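Wire storage basket

A wire storage basket is an open container made from metal wires joined into a grid, used around the house for keeping things together while still letting you see what you've got. The name gets used very loosely. Shops will put it on anything from a little fruit holder to a rack the size of a bedside table, and I've given up trying to police it. In this entry I'm covering the household sort: the ones that sit on a worktop, a shelf or a desk, with a bit on two-level baskets near the end as I get asked about those the most.

Construction

Most are steel. The wire is cut to length, laid out in a grid and spot-welded wherever two pieces cross, then the sides are folded up or welded on separately. A thicker wire normally runs round the rim, and if you pick up a cheap basket and it twists in your hands, a thin rim is usually the culprit. I always give them a little twist in the shop. People do look.

After welding comes the coating. Plastic-dipped baskets feel slightly soft and are kinder to crockery, while powder-coated ones are harder and smoother and come in more colours. Chrome plating is lovely when new but it shows every fingerprint. Bare wire turns up mostly in old baskets and in new ones trying to look old.

The spacing of the grid matters more than you'd think! Wide gaps are fine for towels, tins and bowls. Pens, clothes pegs and small spice jars will tip over or go straight through, and then you need a liner or a solid base panel.

Names and regional habits

Where I grew up, in Pastdale, everyone called these "wires", as in "stick it in the wires", and it meant the vegetable baskets by the back door. I've never heard it anywhere else. Catalogues go for "mesh organiser" or "grid basket", though strictly mesh is the finer woven stuff you see on desk tidies. Edumano lists its whole range as "open storage", and Escobedo calls practically the same shapes "racks" if they have a shelf and "baskets" if they don't — quite a sensible rule, and one I've more or less borrowed.

Sizes and loads

There's no standard size. Small makers tend to work to whatever fits a kitchen cupboard, and the bigger ones work to the shipping box. My Zomside basket came with a leaflet giving a limit of 9 kg spread evenly over the base, and I've never got anywhere near it with tea towels. Heavy things should go at the bottom and towards the corners, where the uprights take the weight. A stack of plates in the middle of a long unsupported shelf will make it sag in time.

Two-level baskets

A two-level basket has a lower compartment and a shelf above it, so you get twice the surface from the same patch of worktop. Some have bare wire on both levels. Others have flat panels fitted in, which stop small items from tipping and give cups and bowls somewhere level to stand.

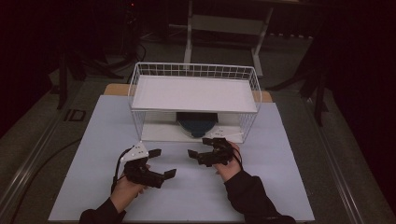 A white two-level wire basket with flat panels, with a round dark navy item on the lower level.

The drawback is reach. Anything under the upper shelf has to go in from the side, so tall jugs are out and you end up bending down to see what's at the back. I keep bowls and folded cloths on the bottom and the things I grab every day on top. If the upper panel lifts out, take it out before you load the lower level, it saves a lot of fiddling.

Cleaning and care

Dust collects where the wires cross. A soft washing-up brush gets into the corners far better than a cloth, and warm soapy water is plenty for coated wire. Dry it properly afterwards, especially along the welds, where rust likes to start. I do mine on a Monday with the rest of the kitchen — well, some Mondays.

Chips in the coating can be touched up with a dab of enamel paint. White is easy to match and grey is surprisingly hard. Once rust has got under a plastic coating it keeps creeping along the wire, and by then I'd move the basket out to the shed and let it hold flowerpots.

See also: plate rack, vegetable rack, drawer divider, desk tidy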